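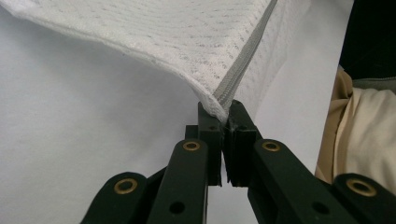 R. Berrada

Laundry > Folding and storage > Light textiles

Folding thin white fabric with a bound or zippered edge

Last updated: September

Covers, liners and light cloths with a stiff strip along one side do not fold like plain towels. The strip holds its length while the fabric next to it stretches, and a fold made without regard to it will skew by the second turn. The method below uses the strip as the reference line for every fold.

It suits flat pieces up to 100 cm on the long side. Fitted pieces with corners need a different method, covered on the Brosley page.

What you need

A clear, flat surface larger than the piece. A shelf or drawer at least 8 cm deep. No iron is required for most knits and meshes.

Before folding

Check that the piece is fully dry, including the strip. Seam binding and zipper tape hold moisture longer than the fabric beside them. If there is a zipper, close it completely and turn the pull so it lies flat.

Look for frayed fibers or dark loose threads, mainly where the fabric is usually picked up. Trim them level with the surface. Do not pull them.

Picking it up

Take the fabric at a pinch near the strip – close enough to control it, but with the strip itself left outside the fold. Let the rest hang. A thin cloth held at one point will drop into a diagonal drape and bunch up at the pinch. Use a small pinch, and move to two points before laying the piece down.

Laying it out

1. Place the strip parallel to the edge of the surface nearest you.
2. Hold one end of the strip and draw the other end out until it is straight. Do not stretch it.
3. Smooth the fabric away from you with a flat hand, starting at the strip.
4. Open out any flap that has turned over on itself. On thin fabric a doubled flap looks brighter and smoother than the textured single layer.

Folding

1. Bring the far edge toward you and stop a finger's width short of the strip.
2. Press out the air, working toward the open sides.
3. Fold the left side to the center, then the right. The strip now crosses itself, so keep its layers stacked directly on top of one another.
4. Fold once more at the center line. The finished piece should stand on its fold for a few seconds without opening.

Storing

File pieces upright with the strip facing down. A Prinitz drawer divider set to the narrow position takes 3 folded pieces per slot. Packing in more leaves a crease along the binding that is slow to drop out.

388 views | 8 comments | 3 shares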